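Progress report to Porthorpe, October: Zikstead photogrammetry trial

We flew 2 of the planned blocks. Lerker promises plan accuracy of a few millimeters; I doubt it, and the check points so far don't settle it.
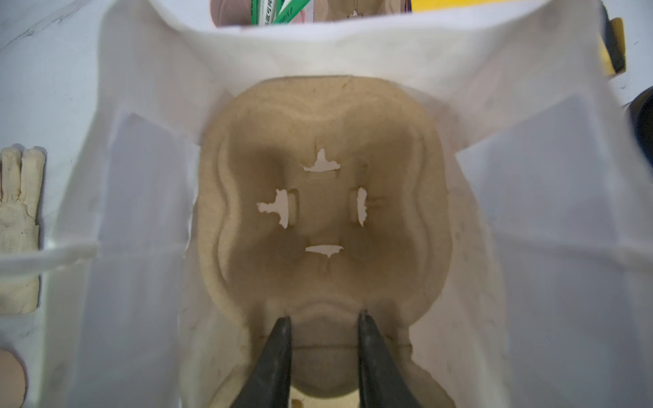 Matching still fails on smooth, pale walls. Dirk Wunderlich wants 1,000 more photos, but more shots of blank plaster won't help. A speckled surface like molded paper pulp gives the software far more to hold on to — Zikstead has little of that.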